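Laser mole removal: questions we get asked

Is it better than having it cut out?
Sometimes. A laser destroys the tissue, so nothing is left to send to a lab. Be wary of any clinic that skips over this.

Does it leave no scar?
We doubt anyone who promises that. Most marks fade, but "100% scar-free" is a sales line.

How many visits will I need?
Usually 2 at Flindgate. Brimdale sells longer courses - ask them why.

What does it cost?
£80 for the first look, taken off the bill if you go ahead.

Should I buy a healing cream?
Plain petroleum jelly does the job for most people. We have yet to see good evidence for the dearer ones.

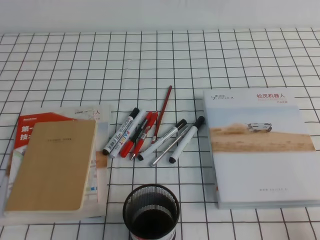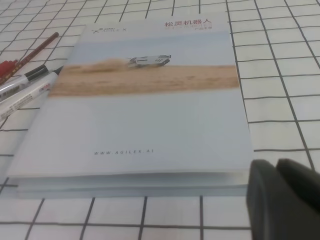
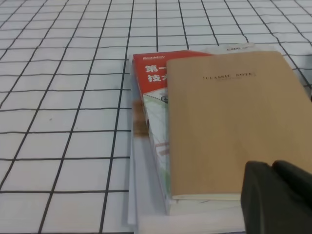
Can I go in the sun afterwards?
Keep the area covered until it has healed, then use sun cream. A tan won't hide the mark, whatever you have read.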